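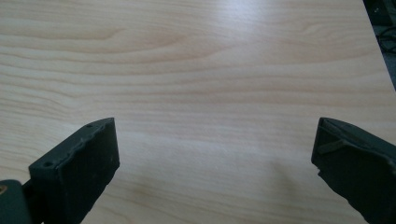
How are seats assigned for the Groltdale spring revue this year? By block, in the order the mail forms are opened, with online orders filled from what remains.

The hall has 889 seats on the plan and 850 on sale. The difference is the pit rail and the two rear corners, where the Tistora speakers block the view. Last March those corners were sold at full price and the refund desk was busy through intermission.

Online sales run through Bako again. It holds a cart for 17 minutes, then releases the seats without a message. If you are buying for a group, have the names ready before you start. The limit is four tickets per order — a second order works, but it will probably not be in the same row.

The Notley shuttle leaves from the library lot and makes one trip each way. Matinees have no shuttle. The program lists the running time without the intermission, so add 20 minutes if someone is picking you up.

I have asked for row letters on the aisle side of the seats. No reply yet.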